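Lista: Club de lectura por correo
Asunto: Re: La novela de enero, primeras impresiones
De: Wafula Kaijage
Fecha: sábado, 17 de enero de 2026

Queridos compañeros de la lista:

Les escribo con un poco de retraso, porque leo despacio en español y no quería opinar antes de llegar al final. Terminé anoche «La casa de Temon» y tengo ya una opinión, que es distinta de la que tenía en la página cien.
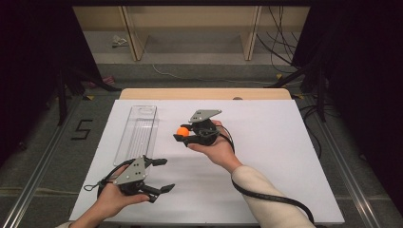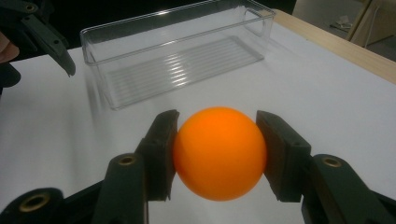
Nawal Ouazzani escribió el jueves que la novela le parecía demasiado larga en la parte central y que el personaje de la hermana mayor desaparece sin que la autora se dé cuenta. Copio su mensaje más abajo para los que no lo recibieron.

Estoy de acuerdo con ella en la primera cosa y en desacuerdo con la segunda. La parte central es larga, es verdad. Son 9 capítulos en los que la familia espera una carta, y en tres de ellos no pasa casi nada: se cocina, se discute por el precio de la barca, se vuelve a cocinar. Yo dejé el libro una semana entera en ese punto. Pero la hermana mayor, en mi lectura, no desaparece por descuido. Si ustedes miran el capítulo 8, verán que el narrador cambia la manera de nombrarla. Antes decía siempre «mi hermana», y desde la escena del muelle dice «la de arriba». Me parece que el narrador ya sabe lo que ella hizo con el dinero y no quiere contarlo todavía. Tuve que volver atrás para comprobarlo, y está en las dos ediciones, la de bolsillo y la grande.

Lo que menos me convence es el final. La escena del tren está muy bien escrita, con frases cortas que hasta yo puedo leer sin diccionario, pero la confesión del tío llega por una carta encontrada dentro de un abrigo. Es un recurso que hemos visto muchas veces. En diciembre leímos otra novela que terminaba casi igual, y varios de ustedes se quejaron entonces.

Tengo también una pregunta de lengua para los que son nativos. En la página 48 el abuelo dice «a buenas horas, mangas verdes». Busqué la expresión y entiendo que se dice cuando una ayuda llega tarde. ¿Es normal que la use un hombre de pueblo, de aquella época, hablando con un niño? ¿O suena a broma del traductor? La novela se tradujo del francés, y me gustaría saber qué decía el original — quizás Anisa Nasution, que tiene la edición francesa, lo puede mirar.

Para la reunión propongo que hablemos primero del narrador y dejemos el final para después, si les parece bien a todos. La última vez empezamos por el final y los que no habían terminado tuvieron que salir de la llamada.

Sobre el libro siguiente, mi voto es para los cuentos de Dauda. Son cortos y podemos repartirlos. Onyekachi Akande prefiere la novela policíaca, según me escribió, pero acepta los cuentos si se deja la policíaca para la primavera.

Un saludo cordial y perdonen los errores,

Wafula

El jueves, Nawal Ouazzani escribió:

> Hola a todos:
>
> Ya lo he terminado. Me ha gustado, aunque menos
> de lo que esperaba después de un principio tan bueno.
> La espera de la carta se hace eterna y creo que
> sobra la mitad. Además, ¿qué pasa con la hermana
> mayor? Sale en todas las escenas hasta el muelle
> y luego no vuelve a hablar. A mí me da la impresión
> de que la autora se olvidó de ella.
>
> El tío, en cambio, me parece el mejor personaje.
> Ese desayuno en el que miente a todos, uno por uno,
> lo he leído dos veces.
>
> ¿Alguien sabe si hay segunda parte?
>
> Nawal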